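Section 3: Placing Your Tranlow and Running the First Room Check

Okay, so the box is open, the charger is plugged in and you've found the little bag with the rubber feet in it (check under the cardboard flap, that's where mine was hiding). Now we get to the part I enjoy most, which is working out where the Tranlow speaker should live. I wrote this section after setting up three of them in my own place and a fourth for my neighbor Toshiko Tsuji, who has much better ears than I do and isn't shy about using them.

You can skip to Section 4 if you only want background music in the kitchen. If you care how it sounds from the couch, stay with me!

3.1 Look at the room first

Hard surfaces bounce sound. Soft ones soak it up. Walk around and clap once in each corner, and if you hear a sharp little zing coming back at you, that corner is lively and you'll want to keep the speaker away from it. Stone and tile are the usual troublemakers. Rugs, curtains and a full bookcase all help, and so does a sleeping dog, though you can't count on the dog staying put. 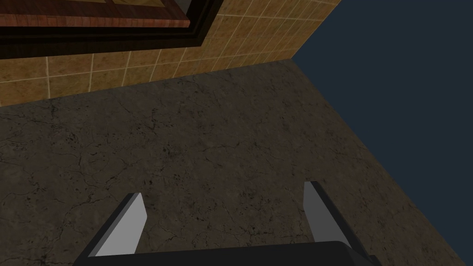

Fig. 3-1. Stone floor meeting a tiled wall.

With a room full of surfaces like those, start with the Bright Room setting turned on. It's in the app under Sound, then Room. You can always switch it off later and compare.

3.2 Put the speaker in place

1. Stick the rubber feet on before anything else. Wipe the underside of the speaker with a dry cloth, peel, press, and hold each foot down for 10 seconds.

2. Pick a surface that doesn't wobble. Shelves hung on two small nails don't count, sorry.

3. Leave 15 inches between the back of the speaker and the wall. I know that sounds like a lot. Try it anyway, and if the bass goes thin on you, creep it back an inch at a time.

4. Turn the front so the badge points at the spot where you sit most often. The badge is a better guide than the edges of the case, which are slightly curved and will fool you.

5. Run the cable behind the furniture, where feet won't find it. If it's too short, use the Itov extension and not one from the junk drawer. The plug looks the same on both but the inner pin is a different length.

Caution: Keep the speaker out of direct sun and away from radiators. The side panels are glued, and the glue doesn't like heat.

Caution: Never lift the speaker by the cable. Two hands, from underneath.

3.3 If it's going on a table

A solid wood table is a lovely place for a Tranlow, but big flat tops can hum along with low notes. Put on something with a steady bass line, lay your palm on the wood and feel for a buzz. If there is one, slide the speaker toward a leg and feel again. Toshiko swears by a folded felt mat under hers (she cut it from an old Fröhlich piano cover) and I have to admit it cleaned things up a lot.

Patterned and pieced tops deserve a bit more fuss. Set all four feet on one level section. A foot perched on a raised strip will rattle, and you'll spend an evening blaming the recording. Ask me how I know.

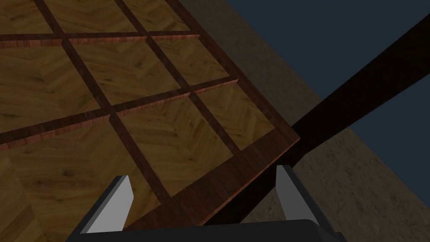 Fig. 3-2. Parquet tabletop with raised divider strips.

Note: The rubber feet can leave faint marks on oiled or waxed wood. Use felt on anything you're fond of.

3.4 Run the room check

1. Close the windows and turn off fans. The microphone picks up more than you'd think.

2. Open the app and tap Room Check. If it asks for a code, type 437. It's the same code on every speaker, so don't go hunting for a sticker.

3. Stand where you normally sit, holding the phone at chest height with the bottom edge facing the speaker.

4. Tap Start and keep quiet until the light on top goes solid white. You'll hear a run of rising chirps and then a low sweep that may upset the cat.

5. Tap Save and give the room a name. Mine's called Flovodholm, after a cabin we rented one November, and no, there's no good reason for it.

If the light blinks amber, the speaker heard too much background noise. Wait for the dishwasher to finish and start again from step 1. If it blinks amber twice in a row, move the speaker a foot to either side before you try a third time.

Run the check again whenever you move big furniture or put down a new rug. Pairing a second speaker is in Section 4, and you'll need this room saved before you start.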